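Equipment Review: Nellitz Parts Cradles and Fingertip Set
Prepared by Olumide Ojo, Akinola Technical Institute
February 18, 2025

The Nellitz set was bought in December for the desktop assembly cell in our Gondar Street workshop. It comprises two black fingertips, a group of grey cradles and a printed setup guide. The supplier was Worilon, and the price was $106 before tax. This review covers fitting, alignment and routine care.

Fitting the fingertips took one technician 11 minutes. The guide asks for the gripper to be re-zeroed afterwards and then checked at the socket with the load plate raised. Staff should follow that order.
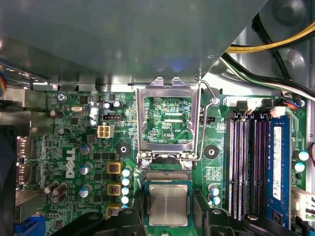 Sideways clearance was our main concern before purchase. Tall capacitors and the memory slots leave limited room on either side of many desktop boards, and our previous tips were too wide to be used with confidence. The Nellitz tips are slimmer and grip the edges of the processor evenly once the closing width has been set. That setting is lost if the controller is reset - a fault of the software, but one that buyers should know about.

The cradles are the better half of the set. Each holds its part at a repeatable position, and the walls are low enough to permit a tilted approach.

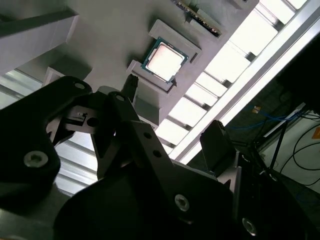 Processor in its grey cradle, with the gripper alongside.

Cleaning is simple. We wipe the cradles with a lint-free cloth at the end of each shift and check the gripper screws once a week. The guide gives no torque values for the fingertips, a serious omission in a product of this kind.
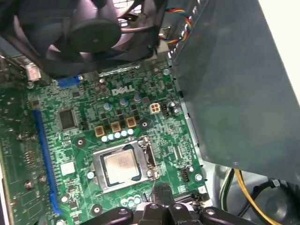 Wiring inside the case remains the operator's responsibility. Loose leads should be secured before a program is run, and the approach path should be taught again whenever the case is moved. The set has completed 3,106 cycles in our cell and neither fingertip has been replaced.

Rating: 4 out of 5. Recommended for teaching and light repair work.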